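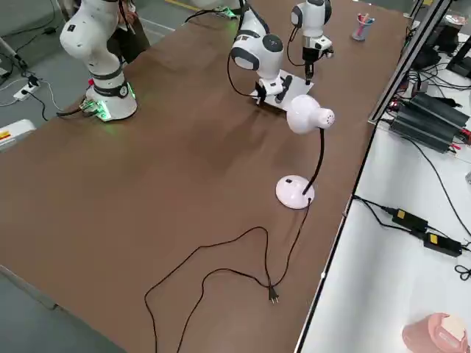
**Brown desktop finish, is it worth sealing again?**

**plumska_owner** — I've got a long chocolate-brown matte top from Rebelo and I'm tired of it. Every hand leaves a smudge, and the middle has gone shinier than the rest. The store wants to sell me a Karnero hard wax kit. I don't buy it. A matte top that needs wax to stay matte was never finished right to begin with.

**Halldóra Dalsgaard** — Shiny in the middle is just wear. You lean there, you slide paper there, it polishes up. Wax will add more shine. I'd leave it alone.

**grit_and_glue** — Disagree. I've used the Karnero stuff on two tops and it evened them out fine. You have to buff it properly and people don't.

**plumska_owner** — How long did it stay even?

**grit_and_glue** — Six months on one. The other one is in a spare room, so I can't say.

**Halldóra Dalsgaard** — So one top, six months. For the price of the kit I'd want more than that.

**Conceição Loureiro** — Has anyone asked what you clean it with? Spray polish leaves patches on dark matte boards that look exactly like wear. Try a damp cloth and one drop of dish soap on a corner, then dry it. If the shine drops, it was residue and you can skip the wax.

**plumska_owner** — Spray polish, yes. The can says "safe for all surfaces."

**Conceição Loureiro** — They all say that.

**bralleck_fan33** — Get a big desk mat and stop looking at it. Also put felt under your lamp. A round lamp base on a dark top will leave a ring sooner or later.

**grit_and_glue** — Never had a ring from a lamp in my life. Mugs, sure.

**bralleck_fan33** — Mine did it. Bralleck lamp, heavy base, one summer by the window. The board faded and the circle didn't.

**Halldóra Dalsgaard** — That's sun, and felt won't stop it. Move the lamp now and then.

**plumska_owner** — Tried the soap on the back corner. A little duller, maybe? I can't tell if I'm seeing it or hoping for it. I'll do the middle this weekend and hold off on the kit.

**grit_and_glue** — Take a picture first, same light. You'll be back for the wax by November.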